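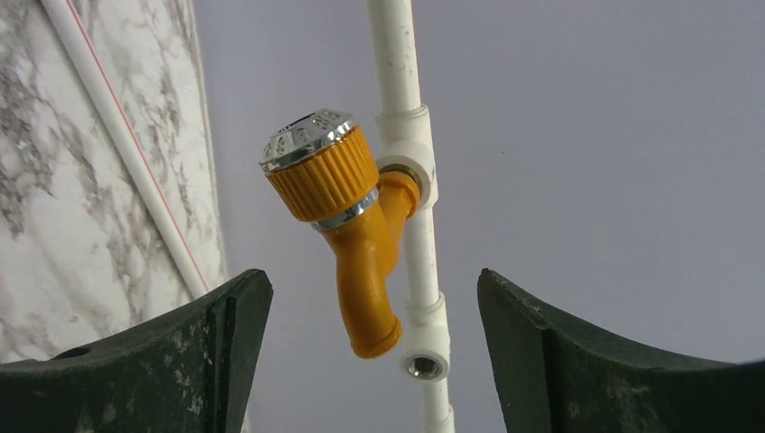 Zawadzka to meet Mulder for vacant regional title in Bredville

Wojciech Zawadzka will box Griet Mulder's top middleweight for the vacant regional belt at the Clidley Hall in Bredville in December, the promoters confirmed this week. The opponent has not been named. Mulder, who trains a stable of six fighters out of the Mandura gym, said she would choose between two of them after a final round of sparring.

The bout is set for 10 rounds at the 160-pound limit. Doors open at 5 p.m. and the main event is expected to start shortly after 9.

Zawadzka, 31, has 17 wins and two losses. Both defeats came on points, the more recent one in an eight-rounder last year in which he was knocked down in the second and finished strongly. He has boxed twice since then and won both inside the distance. He is a southpaw who likes to work behind a long right jab and has been slow to get going in several of his longer fights.

"I know what people say about my first three rounds," Zawadzka said. "We have worked on it. I am sparring six rounds with no warm-up, straight off the bus more or less, and it has helped."

The title has been vacant since the spring, when the previous holder moved up to super middleweight. An earlier match for the belt was called off after one of the boxers hurt his left hand in training. The board then ordered a new pairing and gave both camps until the end of the summer to agree on terms. An agreement was reached with two days left.

Mulder was a winning amateur before she turned to coaching, and has taken two boxers to national finals. She has never had a fighter in a professional title bout of any kind. She said the choice of opponent would depend on weight as much as form.

"One of them makes 160 easily and the other one has to suffer for it," Mulder said. "If he is still suffering in the last month, he is not going. I would like the longer man in there against a southpaw, but I am not going to send somebody in drained."

The board has given her until three weeks before the show to submit a name. Both of her candidates are unbeaten, and neither has gone beyond eight rounds.

Early prices make Zawadzka a clear favorite, though most bookmakers are holding off until the other corner is settled. Tomaszewski, the local firm that has sponsored boxing in the city for the past four seasons, opened him at -220 to win by any method. A Zawadzka win by decision was offered at +150 and a stoppage at +175. The draw was +1600. All bets placed before the opponent is announced will be refunded if the fight is moved to a different date, the firm said.

Zawadzka has stopped nine of his 17 victims, but only one of those wins came after the sixth round. His last three fights that reached the halfway mark all went to the cards.

Five other bouts are planned. The chief supporting contest is an eight-rounder at lightweight, and there will be a women's featherweight match over six rounds. Two local novices are due to make their professional debuts, both over four rounds. The running order will be published after the weigh-in, which is open to the public and takes place in the Clidley Hall lobby at 1 p.m. on the day before the show.

The hall last staged boxing in March, when 563 tickets were sold for a card with no title fight. The promoters plan to use the balcony this time, which was closed then for work on the seating. Ringside seats are $50 and go on sale first to people who bought tickets for the March show. General sale opens at 10 a.m. the following morning at the hall box office. Children under 12 must be with an adult and will not be admitted to ringside.

Under the board's rules, the winner must make a first defense within six months. A rematch clause was discussed, Mulder said, but neither side asked for it to be included in the final contract.

Zawadzka is due to start his main training camp next month. He will stay in Bredville for all of it, having spent the camp for his last fight at altitude and not enjoyed it.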